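Kadham Bat Detector

Pocket-sized, simple to use, and wonderful company on a warm June evening! The Kadham turns the high calls of bats into clicks and chirps you can hear, and it covers 12 to 60 kHz with a single dial (big enough to turn with gloves on). 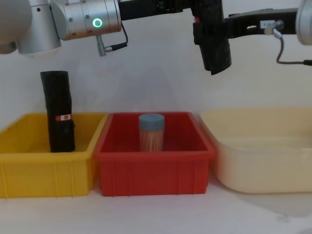

Selma Obradović

I took mine down to the pond at dusk and had the first bats within minutes, little wet-sounding slaps passing right over my head. I stayed out far too long. The speaker is clear enough for a small group to share, and there's a headphone socket if you'd like to keep the noise down.

Runs on one 9-volt battery, not included. Wrist strap and printed call guide come in the box. Battery life: 17 hours.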